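5.3 Working rules for the tabletop cell

These rules apply to every sorting and stacking run on the Claltside bench. Read them before you power the arm. Questions go to Obed Agbeko.

Before a run

1. Check that the cloth lies flat and reaches the front edge of the table.
2. Set out the bowls and cups by hand with the arm stopped.
3. Walk the cables from the table to the wall outlet. Keep them out of the path of your feet.
4. Press and release the emergency stop once. The arm must not move until you reset it.

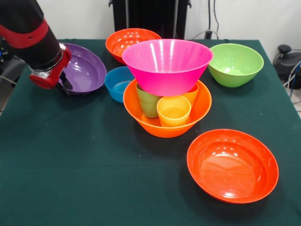 5. Set the speed limit to 90 mm per second for the first pass. Do not raise it until one full pass has finished without a stop.
6. Say "arm live" out loud before you enable the motors.

Note: Bowls may be stacked or left on a tilt. Do not straighten them during a run, even if a stack looks ready to fall.

During a run

7. Stay at least 800 mm from the table edge. One person holds the stop button and does no other job.
8. If a piece falls, let it lie. Stop the arm, wait 3 seconds, then reach in.
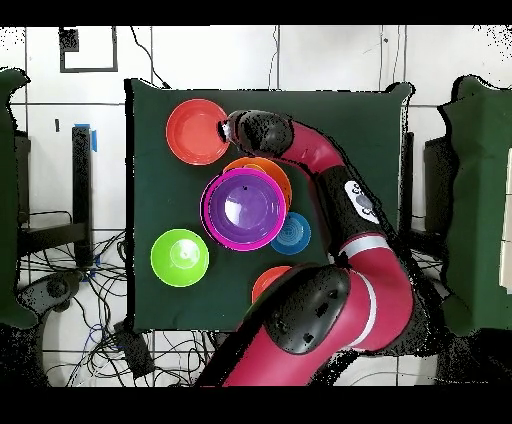 9. Never put a hand between the forearm and the upper arm. The gap closes as the elbow bends – this is a pinch point at any speed.
10. If the gripper presses on a rim and does not let go, use the stop button. Do not pull the piece free.

Caution: Opening the fingers from the menu also releases anything they hold. Clear the area underneath first.

After a run

11. Raise the arm clear of the tallest piece and switch off the motors.
12. Write down the run number, the speed used and any stops.

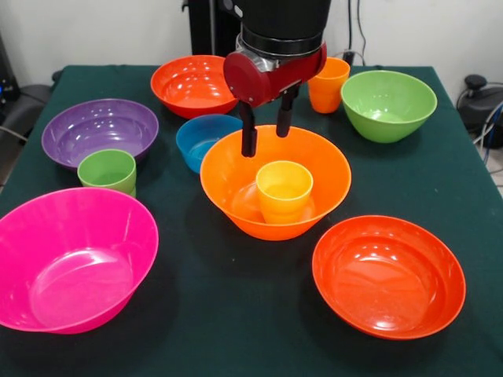
Figure 5-3. Gripper above the orange bowl, with the yellow cup inside.

13. Report cracked bowls or worn finger pads to Dzifa Amegashie. Take them out of use the same day.

Section last revised March 17, 2026.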